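Household Skills, Level 2
Unit 6: Beds, sheets and folding
Handout for the practical sessions. Tutor: Fionnuala Ó Dubhghaill

This handout goes with the second half of the unit. You should already have the notes on washing and drying, so I won't repeat the care labels. Bring this one to the practical, along with the Unit 6 record sheet. Aidan Geraghty takes the afternoon group and works from the same pages.

1. Before you touch the bed

Look at what is lying on it. Clothes, towels and pillowcases get left on beds all the time, and when the sheets are pulled off in one go the small things go into the wash with them. Take everything off the top first and sort it into two piles: things to wash and things to fold and put away. If you can't tell which pile something belongs in, it goes in the wash.

Fold on the bed if there is no table free. A made bed is a good height for most people and big enough for a shirt to be spread out fully. Smooth the sheet with the flat of your hand before you start, as any ridge underneath will show up as a crease in whatever you are folding.

2. Picking up a flat item

Most folding goes wrong at the first lift. People take hold of the middle of the cloth, it hangs in a lump, and they spend longer shaking it out than they would have spent folding it. Find a corner. Hold it between finger and thumb, then run the other hand along the edge until you reach the next corner. Now you have one straight side and the rest will hang down from it.

With thin cotton you may find that you have picked up two layers, or that part of the cloth has doubled over on itself. Lay it back down and open the flap out before going on. Plain coloured items are the hardest, with no pattern to show you which way round they are, so look for the seam or the hem.

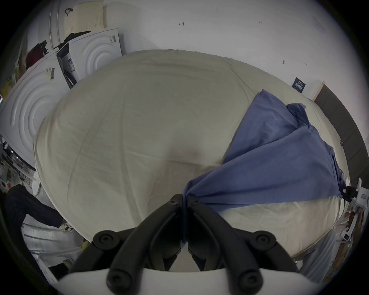 Once you have the two corners, lay the item down away from you and let go of one corner at a time. Pull the far side gently towards the head of the bed. Check that no part of it is trailing over the side of the mattress, where it can catch on fittings or pick up dirt from the floor.

Pillowcases: fold in half lengthways, then in 3 across. Open end inside.
Shirts: button the top and middle buttons, face down, sleeves in, then fold from the hem.
Towels: as pillowcases, but do not press them flat.

3. Checking the sheet

Run your eye over the sheet in good light, from the head to the foot and then along both sides. The lower part and the edges pick up most of the marks, from people sitting down in their outdoor clothes. Pale sheets in cream or white show grey marks sooner than dark ones, but a dark sheet is no cleaner. Any mark means the sheet is changed. Do not turn it over.

Creases alone are not a reason to change a sheet. Pull it tight at the corners and tuck it again. If it will not lie flat, it may be the wrong size for the mattress. Our own sets are 90 cm wide and marked on the hem. The older Drolside sets are narrower and should not be used on the Ova beds.

4. Making up

Bottom sheet first, centre crease down the middle of the bed. Tuck the head end, then the foot, then the sides. Mitred corners at the foot only. Allow around 200 seconds for this once you have had some practice; it is not timed in the assessment.

For the record sheet

Write down the items you folded, the method used for each, and one thing you had to do again. Hand it in to Aidan or me before the October assessment.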